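Up the wall

Marina Ververidis cooks for four in a kitchen with very little worktop. When she moved into the flat in Uramlow, she kept everything in the cupboards. By August she had given up on that and started using the wall.

"I was opening a door every time I wanted salt," she says. "Now I reach up."

A lot of small kitchens end up this way. Shelves, hooks and hanging baskets cost little, and most can be moved if you get the height wrong. Tiles are easy to wipe, so things can hang close to the hob as long as you clean them often.
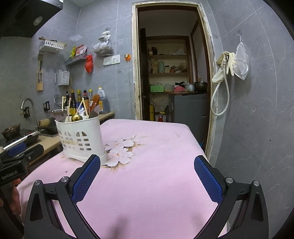 Sauces along the counter, snacks on the shelf, chopsticks and spatula on the table.

The table does part of the work too. A utensil holder there can be reached by whoever is cooking and whoever is laying up. Ververidis prefers one with openings in the sides, as cutlery dries faster in it. A cloth covers the table all week and goes in the wash when the stains build up.

Zoi Triantafyllou, who fits kitchens for the local firm Kouris, suggests starting with what you use daily. Oil, soy sauce and vinegar can stay out. Spare bottles belong in a store room if you have one. She puts hooks 13 cm apart, which leaves space for a strainer or a bag of dried food.

Her other rule is to leave the area beside the tap clear. Pans land there whatever you plan.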